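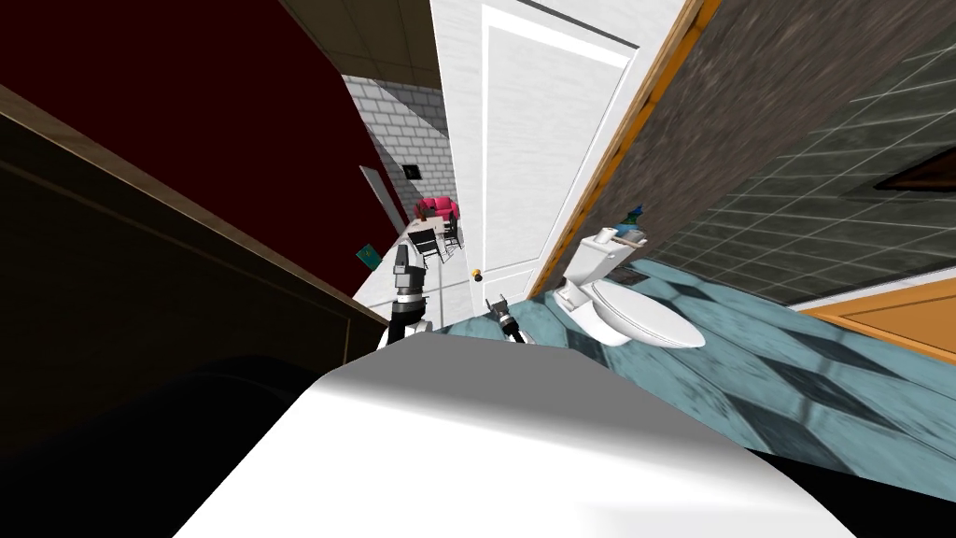
The two-arm model at the bathroom doorway in the simulator, with the floor of the next room meeting the patterned floor.

Setting Up a Doorway Test in Simulation Before You Drive the Real Robot

This page covers how I set up the doorway scene for Stindell, the two-arm mobile robot we are building in the shared workshop on Henley Street. The base and the first arm are done. The second arm is waiting on a wrist bearing, so most of the work right now is in the simulator. If you are building from the Tully plans, the same steps apply, but your link names will be different.

You need a working model of your robot that loads without errors, a house scene with at least one door in it, and a free evening. The scene I use is called Floserdale. Fanni Somogyi put it together from free room models and it has been passed around the workshop ever since. Any furnished house will do as long as the doors have frames and the floors have collision turned on.

Step 1. Measure your robot at its widest point.
Do this with the arms in the pose you plan to drive in. On Stindell the widest point is the elbows, and I had been measuring the base for weeks. Write the number down and put it in the config file as robot_width. The planner reads it from there.

Step 2. Check the door.
Open the scene and swing the door fully open. Measure the clear opening between the open door and the opposite side of the frame. If the door stops short of fully open, the clear opening is smaller than the frame. My first three runs failed on this. The doors in Floserdale can be set to any angle, so pick one and leave it alone while you test.

Step 3. Place the robot.
Start with the base 900 mm back from the threshold, facing the opening. Set both arms forward with the grippers open. Let the simulation run for a few seconds before sending any commands. If the robot sinks, slides or hops, your wheel collision shapes are overlapping the floor. Raise the spawn height a little and try again.

Step 4. Check where the floors meet.
Two rooms usually mean two floor meshes, and they do not always line up. Zoom in on the threshold from the side. A step too small to notice from above will stop a small caster. If you find one, move the lower floor up to match. Do not fix it by making the casters bigger in the model, or your numbers will be no use on the real robot.

Step 5. Set the arm limits.
The arms should reach through the doorway before the base does, so they need to stay clear of the door panel and the knob. I limit the shoulder joints to 12 degrees outward during the drive. Add the door, the knob and the frame to the collision list by name. The knob is a separate object in most house models and is easy to miss. Add the toilet too if your scene has one near the door.

Step 6. Drive it through slowly.
Set the speed to 300 mm per second or less and log the contacts. Run it once and look at the log before you change anything. Contacts between wheels and floor are normal. Any line that names an arm link or a gripper means something touched.

Step 7. Repeat with small errors.
A robot that starts perfectly straight tells you very little. I use 13 start positions, each one turned or shifted slightly from the last. Aranka Bárány wrote a short script that steps through them and saves a log for each. It is in the workshop folder under doorway_sweep. Change the robot name at the top and it should run.

Common problems

The viewer opens at an odd tilt. The camera in our model is attached to the robot body and takes its rotation from that link. You can work with it that way, or add a second camera fixed to the world.

The grippers shake when they are not holding anything. Raise the damping on the finger joints. If they still shake, check that you did not leave the finger mass at zero.

Part of the scene is nearly black. Floserdale has one light in each room and none in the corners. Adding a light makes no difference to contacts, but it will matter if you plan to test with the camera.

The planner says there is no path. Check robot_width first. If you typed it in meters and the rest of the file is in millimeters, or the other way around, you will get this message with no further explanation.

When all the runs finish with no arm contacts, copy the joint limits and the speed to the real robot's config. Leave the start position out. I keep the emergency stop in my hand for the first real pass and tape cardboard over the door frame, and I would do the same with any robot this heavy.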